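Ernerel rents out hand-held gripper kits by the month, and the Cinier bundle is its entry-level offering. We spoke with the firm's product lead about what a customer gets for the fee.

"Two grippers, chargers, a case and 30 hours of support," the product lead said. "Most people ask about the pads first. Foil is slippery and thin film folds, so we tell them to try both before they sign." 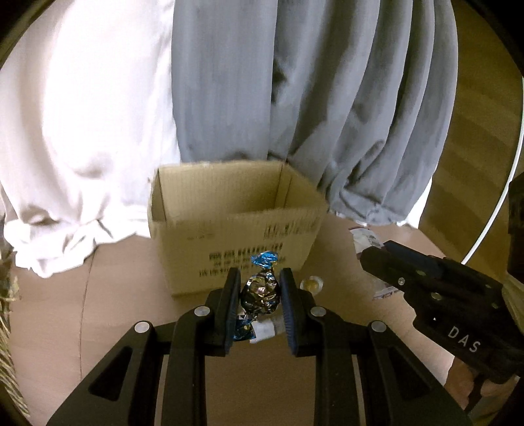
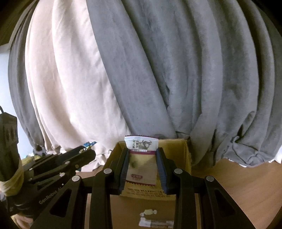 Snack items held at a cardboard box: twist-wrapped candy (first), flat packet (second).

The pads are replaceable - a spare set costs 84 dollars. Asked about wear, the product lead was careful. "We quote 41 days under daily use. Kostiuk, our reseller, thinks that is conservative. I would leave it as it is."

The bundle lists at 2,239 dollars to buy outright. Orders placed in July ship from the Villitz warehouse, with freight charged separately.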